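Murex: Second Progress Report to the Rakby Fund for Writers
6/15/14
From Rizwan Farooqui

Dear all at the Fund,

Your guidance notes ask me to begin with progress against the plan. The plan, you may remember, said that by now I would have a finished draft of Murex and be "polishing". I wrote that sentence in my application and I'd like a word with the man who did. The position is that 14 chapters are done, two more exist in a form my sister could read without ringing me up about them, and the ending is a page of notes with the word "boat?" on it.

For anyone new to the file, Murex is a novel about a family of dyers in an invented port called Plillum, who have the recipe for a purple that has gone out of fashion. The grandfather won't sell it and the grandchildren can't give it away. It was going to be a short book.

What has changed since the first report

The largest change is that Mrs Ghauri, who had four lines in chapter three as the landlady, now has most of the middle of the book. I resisted this for some weeks. Then I cut her out to see what would happen and was left with a lot of men looking at the sea. She went back in, with her own chapters and a lawsuit.

I have also moved the whole thing from first person to third. This meant going through everything I'd written and changing "I" to "he", a job I had set down in the timetable as an afternoon. It took most of the spring. The nephew sounded charming when he was telling the story himself and insufferable once somebody else was.
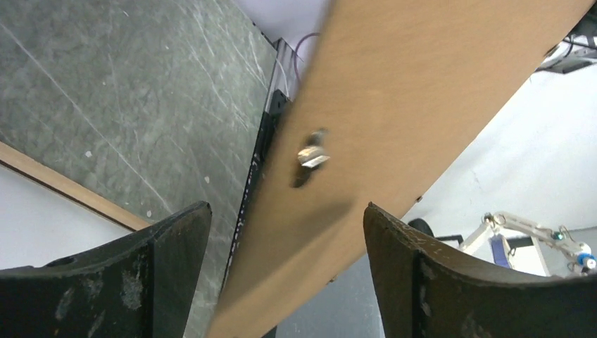

Will the change to third person affect the delivery date?
It puts the full draft back to October. The early chapters have been through the change already, so what's left is the ending, and that was always going to be written in third.

Money

The grant has gone where I said it would, with one exception. Rent on the desk is paid up, and the childcare line is spent to the penny. The research trip came in under budget as the ferry I had allowed for no longer runs, so I moved that part of the money to books and to a reader's report on the first half. The report ran to two pages. The first was kind.

I have one overspend to own up to, on printing. I can't edit on a screen and I had the manuscript run off twice, the second time single-sided by mistake. The bill is attached.
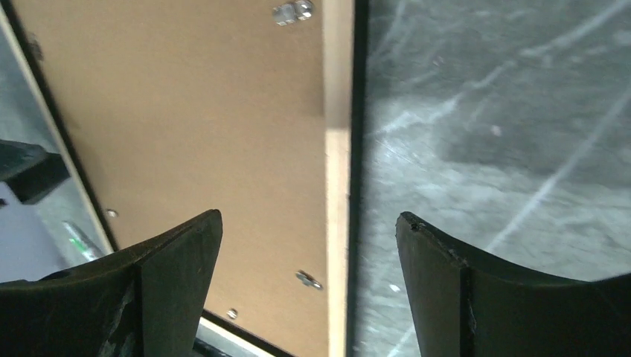 The reader also felt that the lawsuit starts too late, and I've come round to this after a short sulk. It now opens chapter six. The knock-on is that the funeral has to move, and the funeral has a good joke in it that depends on the weather, so I'm still shuffling.

Readings and other duties

I gave both of the readings required under the agreement. The library one was well attended, partly by people waiting for the computer class. The bookshop one was smaller but they asked better questions, mostly about snails.

The blog you asked for has had 1222 visits. A fair share of those will be me, checking.

Next steps

Finish the ending. Settle the funeral. Send you the draft in October, with a fresh set of accounts and a title page that still says Murex, unless the Fund has strong feelings about shellfish.

I'd be grateful to know whether the final payment can be released on the full draft or has to wait for the revised one. The notes say one thing and the letter says the other, and I have naturally been believing the letter.

With thanks, as ever,
Rizwan Farooqui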